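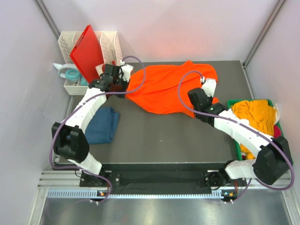
Orange garment on the bench, left end held.

24th October

Dye notes, Milivwood madder, second attempt. Pot held at 63 for the full soak while I stood over it like an anxious aunt. Swatch 5 came out the colour of weak tea. Swatch 2, which I'd forgotten to label and nearly binned, is the best red we've had since February. Recipe for it: unknown.

Hever scales still reading 158 g with nothing on them. Have been subtracting. Whoever else has been subtracting, please write it down, as I suspect we've both done it to the alum.

Sorora wool to scour tomorrow. Need more string, and a pen that survives steam.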